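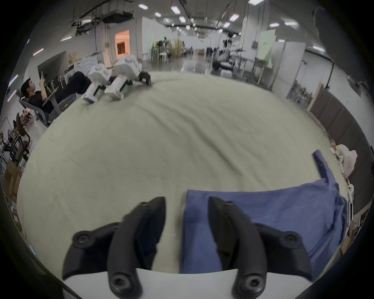 Call for participants: handling cloth with a hand-held gripper

12 shares · 3 comments

Sareo is looking for adults to take part in a study on how people pick up, spread and fold fabric when they have two gripper fingers to work with in place of their own hands. The recordings are used to train robot arms to do the same work.

The study follows on from our first one, known in the lab as Gondance. In that study we collected 2,000 short recordings from a small group of staff and trained a control model on them. The model could pick up a flat cloth by the corner in most trials. It did much worse when the cloth started off crumpled, and it seldom recovered after a missed grasp. We think part of the trouble was that our own staff had all learned to do the task the same way. We now want recordings from people who have never used the tool.

What you will do

You will stand at a table and hold the gripper by its base. A camera on the tool records the fingers and whatever is in front of them. A member of the team will put down a piece of cloth and read out a task, such as "lay it flat" or "fold it in half". You do the task in whatever way seems natural. If you drop the cloth, pick it up and carry on. We keep those recordings too.

A session lasts 2 hours, with a break in the middle. We ask each person to come for 3 sessions, which need not be in the same week. Saturday sessions are available.

Who can take part

You should be 18 or over and able to stand and use one arm comfortably for spells of ten minutes. Left-handed people are very welcome, as we had only one last time. You don't need any background in robotics or computing. Please don't apply if you worked on Gondance.

Payment and data

You will be paid for each session you attend, including any you stop early, and we refund local travel. The rate is set out in the information sheet. The camera may pick up your voice and your free hand. Sound is removed before the recordings are stored, and you can ask us to delete your sessions until the end of June. After that they go into the training set, which we share with our research partner, Vương.

How to apply

Write to the study desk at our Ernwood site, quoting reference 512. Tell us which hand you use and which days suit you. We will send the information sheet and consent form before you book.

Contact the study desk | © Sareo | Back to top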